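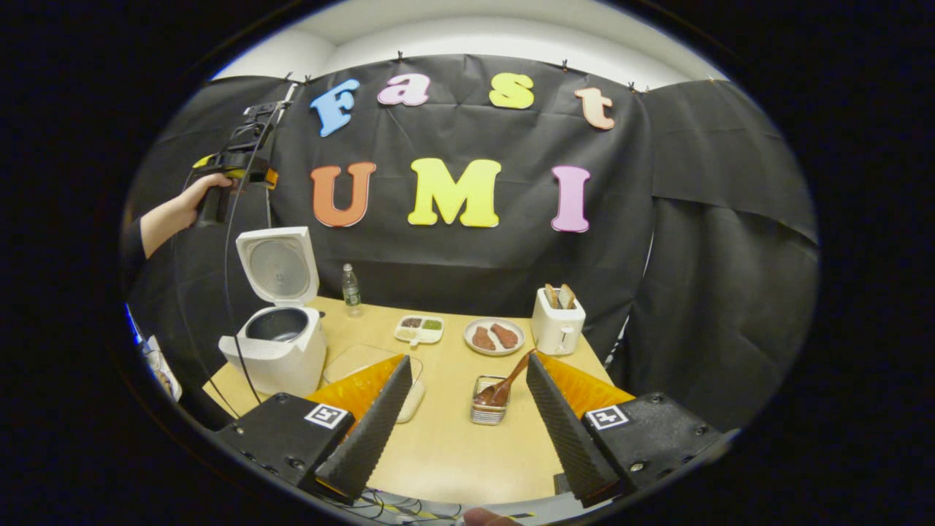 **Unit 5 — Countertop cooking: station layout and rice**
Course notes, H. Wendt. Read before the practical.

## 5.1 Layout

A single-table station has to hold the cooking appliances, the ingredients and the finished food at once. In these notes the table is divided into zones, left to right:

1. **Steam zone.** Rice cooker at the left end of the table, with clear height above it for the lid.
2. **Seasoning zone.** Divided tray near the center, within reach of both neighboring zones.
3. **Plate zone.** Round plate for cooked items.
4. **Dry heat zone.** Two-slot toaster toward the right.

Utensils go to the front. A wire-mesh cup takes the spatula handle-up, so that the working end stays off the tabletop. Drinking water stays on the table but is not used for measuring.

Cooked and raw items never share a plate. Ready-to-eat food is held hot at the temperature on the station card or served at once.

## 5.2 The divided tray

White trays with separate compartments are used for both wet and dry goods. Wet: sauces and pastes, one per compartment, filled to two thirds at most. Dry: beans, grains, seeds. Do not mix wet and dry in one tray — condensation from the cooker reaches further than expected.

Dried beans differ from rice in soaking and cooking time. Dark red kidney beans must be soaked, then boiled hard in fresh water before they go into any mixed dish. A rice cycle alone is not sufficient.

## 5.3 Loading the cooker

- Take the inner pot out to fill it. Wipe the outside dry before it goes back.
- Level the grain. A shallow layer cooks unevenly if it is heaped to one side.
- Check the inner face of the lid and the steam vent for dried starch.

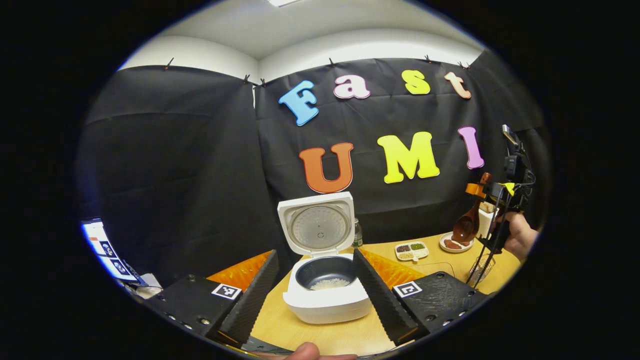
## 5.4 Water and rest

Add water to the mark inside the pot for the quantity of rice used. After the switch trips, leave the lid closed for 13 minutes, then loosen the rice from the bottom upward with the wooden spatula. Metal tools are not used on nonstick surfaces.

Record start time, switch time and end of rest on the Donitz sheet. Questions on the sheet go to T. Yensuk.

**Reading for Unit 6:** Schmieder, course reader, p. 67.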